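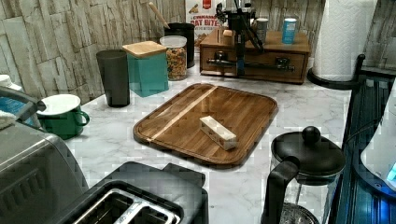 Cutting board (also chopping board). A flat, sturdy slab used under food while it is cut. Protects the knife edge and the counter. Most are wood or plastic; glass and stone boards exist but dull knives fast.

History
Early boards were plain slices of log. Thickness varied, and they split a lot. Sawmills made flat planks cheap and glued boards came later. In Drosside the Bollari workshop sold glued maple boards by mail, 838 in its first year according to the owner, Salvador Teixeira. Closed since.

Construction
Edge grain: strips glued side by side, long edges up. Cheaper, lighter. End grain: blocks stood on end so the fibers face the knife. Heavier, kinder to the blade, drinks up a lot more oil. Face grain shows wide figure but scars easily. Some makers inlay a contrasting strip, purely for looks. A rim or groove holds juice.

Sanding is usualy done in stages, up to 600 grit or so. Past 1000 there is little point, the oil won't soak in.

Care
Wash by hand, dry standing up. No dishwasher. Food-grade mineral oil once a month, more often when new. Olive oil goes rancid. Deep cuts can be sanded out; a warped board can somtimes be flattened with a plane. Inês Azevedo's Mornton handbook advises 4 coats before first use, other writers say two is plenty.

See also
Butcher block
Kitchen knife
Wood glue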